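Sedwood Tenants' Group, shared spaces meeting
Friday, 5:40 pm, level two
Chair: Osamu Murakami

1. Minutes of the last meeting
Accepted, with the spelling of Ollunari corrected.

2. Shared tables
The chair repeated the clear-table rule: one pen holder per table, markers kept in it, personal items gone by close. Two members doubted the rule has changed anything. The chair said the June reminder went to 46 tenants. It was put to him that sending a reminder and having it read are different matters.

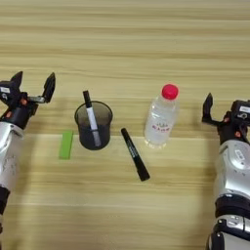 Discussion moved to whether a water bottle counts as a personal item. The chair's view is that it does. Ollunari's view is that people get thirsty. No vote taken.

3. Desk organiser quote
Ganurier has quoted $516 for trays and dividers, and claims tidying time would drop by 40 per cent. Asked where that figure came from, the chair said the brochure. Several members felt a mesh cup already does the job and that a divided tray just gives clutter more places to sit. One asked what colour the trays were. Not known.

Quote not approved. Chair to ask for the source of the 40 per cent.

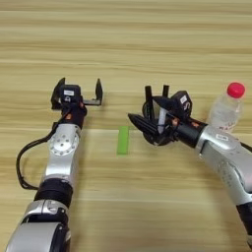 4. Marker budget
Currently around $50 a quarter. Held at that. The proposal to label every marker by tenant was withdrawn after it was asked who would do the labelling.

5. Other business
Grey Honda parked across the loading bay again. Owner to be spoken to.

Action: Osamu to write to Ganurier and reword the table rule so it says yes or no on bottles.

Closed 6:25 pm.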